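May 2024 – dye notebook, Fernden batch

Third try at the walnut hull bath. Soaked the hulls overnight, simmered 4 hours, strained through an old pillowcase. The liquor came out darker than the December batch, which I had let boil. Weighed out 100 grams of Vidier wool, two skeins, washed and still damp when they went in.
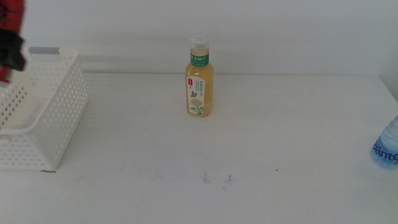
Humaira Mirani thinks the boil had nothing to do with it and that the December hulls were just old. She wants the next bath split, fresh hulls in one pot and stored hulls in the other, same heat. Fair enough. I have enough stored hulls for one small pot.

Skein A had no mordant. Skein B had alum the night before. Both sat in the bath until it cooled. 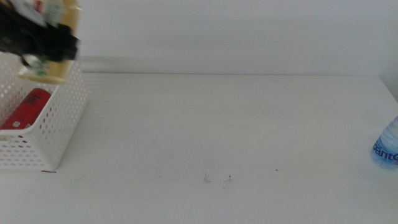 B is warmer and a bit redder. A is a flat brown, close to the Trukunent sample card but duller – I would still use it for socks. Rinse water ran clear sooner on B.

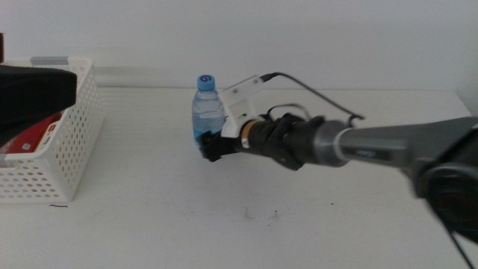 Cut a short length from each and taped them in the south window, half covered with card. Will check them in 2 weeks. Exhaust bath is in the lidded bucket under the sink, please don't tip it out. Obi linen goes in next, if the iron arrives.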